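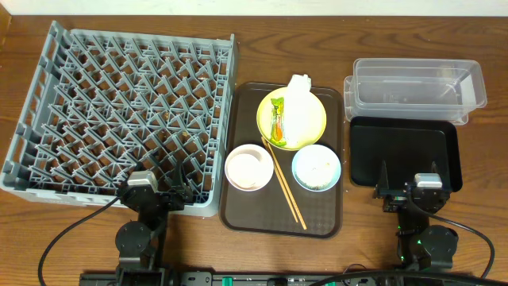
I went to the Himness open day in June mostly because Su-bin Bang had a spare place and I had a free afternoon. The invitation promised "the end of clearing up after dinner." I have been promised this before, by a dishwasher.

Himness rents the upper floor of a former carpet showroom in Jistville. You sign in, you get a lanyard, you stand behind a strip of tape. The kitchen demo was the third stop, after a talk about funding that I'll skip, and a box-sorting thing from Kravchuk that had broken down before we got to it.

The job was clearing a used tray. Dishes go in the rack, trash and dishes get separated, the tray ends up bare. Two arms bolted to one rail, a gripper each, and a meal's worth of leftovers: yellow plate with a crumpled napkin and a snack wrapper on it, two small bowls, a pair of chopsticks lying across the tray. I'll give them credit for the mess. One bowl had some kind of sauce left in it and the other had crumbs. Most of these demos use dishes that have never met food.

What I wanted to see was the chopsticks. They're thin, they roll, and one end was tucked under the plate. The left arm took 6 tries to get hold of the first one and then carried it to the rack very, very slowly, like somebody moving a sleeping cat. The second went faster. The napkin was easy. The wrapper got dropped once and picked up again, and people clapped, which I thought was generous.

Start to finish it took 24 minutes. I do that tray in well under one, and I complain the whole time.

My bigger problem is what counted as done. The rack already had crumbs in it between the pegs before anything started, and the bowls went in on top of them, sauce and all. Nothing had been rinsed or scraped. When I asked, the engineer said washing was "out of scope for this phase" – fine, but then it's moving dirty dishes from one place to another, and my kids can do that.

She was more open about the rest than I expected. The model had been trained on 400 runs with similar trays, and she said a tall glass would probably beat it. She didn't have one handy. Su-bin offered her water bottle and was politely turned down.

We left before the second round. Su-bin liked it a lot more than I did and argued for it all the way to the parking lot. Vunstead has its own open day coming up and she's already put our names down for 2 places. I'm bringing a tall glass.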